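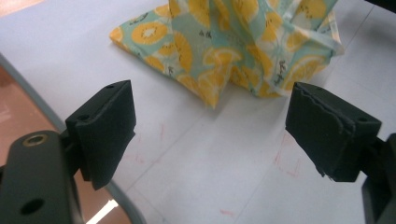
We've had the Pirska folding station at our laundry in Allisdale since September, so I reckon I've earned the right to an opinion. I run the small-linens side: napkins, tea towels, tray cloths, all the bits that are too fiddly for the big ironer. The Pirska's job is to pick one cloth out of a heap, spread it on the table and fold it, and for most of my working life that was done by people standing up.

Good stuff first. It's quiet! I'd expected whining and clanking, but you can have a conversation right next to it. It'll do plain cotton napkins all shift long without a fuss, and my shoulders have thanked me for it. On its best day ours got through 937 pieces, which I wrote on the whiteboard and was quite silly about.

Now the grumbles. Patterned cloths are a pain. We do a lot of printed ones for a chain of cafés over in Liltdale (fruit slices, squiggly writing, the lot) and if one lands bunched up like a little tent, the machine can spend ages working out where a corner is. I usually just reach for the pause button and give it a shake out myself. Sheer fabrics are worse - it pinches two layers at once and folds them together quite happily.

Then there are the pads on the fingers. They're the soft black sort and they do grip nicely when new, but the edges go ragged and start to peel, and a loose flap will snag a hem. A replacement set of 8 costs £173, and I think that's cheeky for what they are. The old Tufa folder we had before was slower and thicker than a brick, but I never bought it a single pad.

What's it changed for us? Nobody lost their job, which was the big worry in the staff room. Two of the team moved over to mending and checking, and one of them loves it and the other would go back to folding tomorrow. I do miss the chat round the folding table. You'd get all the gossip there, and now we're spread about the building and I hear everything a week late. There's also more looking than doing. I spend a good chunk of the morning clearing faults and feeding it cloths, and that's a different kind of tired from the old kind.

Training was thin as well - one afternoon and a laminated card. If you're buying one, push for a second visit once your lot have used it for a month and know what to ask.

Would I have it again? For plain linen, yes. If your work is mostly prints and floaty stuff, ask them to bring one round and try it on your own cloths before you sign anything. Four stars for napkins, two for the café prints, and I'd knock a bit off both for the price of those pads.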